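Speaker notes, "House rules for two-armed robots in shared rooms"
Vemstead meetup, 18 July 2021
Talk plus questions, keep the water close

Welcome everybody, and take your time with this part, people are still finding chairs. Thank them for giving up a Sunday. Say that I'm going to talk about rules, and that I know how that sounds right after lunch, but these are rules I have grown fond of, and most of them came out of ordinary working days when something small went wrong and we sat down afterward and wrote a sentence about it.

Start with the Pukia list. When we began working with two-armed machines in rooms that people also use for everything else, we had 92 rules. I printed them all and taped them by the door, and I was so proud of that printout! Then I watched folks walk past it for a month. The list we use now has 14, and people can recite most of them. (Pause here, somebody usually wants to ask how we cut it down. Tell them it comes up at the end.)

Rule one is the floor. Before the arms get power, someone walks the whole reach of both of them, and then one big step more. Bags, backpacks, boxes, anything on wheels, anything with a strap. We all set our things down without thinking when we come into a room, I do it myself, and I have had to go back for my own bag more than once. Mention that the walk is done on foot and never from the operator's chair.
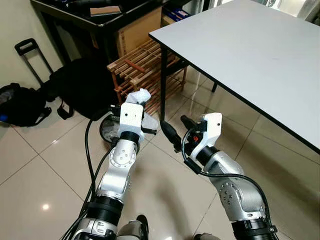

Rule two follows from the first, and it's about furniture. Table corners and table legs get treated as part of the work area even when the task has nothing to do with the table. An elbow joint takes up a lot more room than you'd guess when you are only thinking about the hand. Ask the audience to hold out one arm and swing the elbow, it gets a laugh and it makes the point better than my slide does.

Rule three is cables. Follow each one with your eyes from the gripper back toward the base, and do it again with the arm in its most stretched pose. Leave enough slack for the wrist to turn, and not so much that a loop can catch on something. If you have to argue about whether it's enough slack, move the arm slowly and look.

Rule four, what the gripper is holding. Nothing stays in the fingers over a break. Say out loud what is in each hand before you start, left and then right, and clear off any scrap of wrapping or tissue before a run. It feels silly the first week.

Now the Flurkanach log. We wrote up 343 sessions, with one line for each stop and who called it. Don't read from it, just say that anyone in the room may call a stop, visitors included, and that the operator says thank you and stops. I care about this one more than all the others put together, so slow down here.

Cutting the list: we kept a rule only if three people could explain it in their own words. The Daneshvar checklist is on the handout, both sides. Take questions, and remind them the coffee is downstairs.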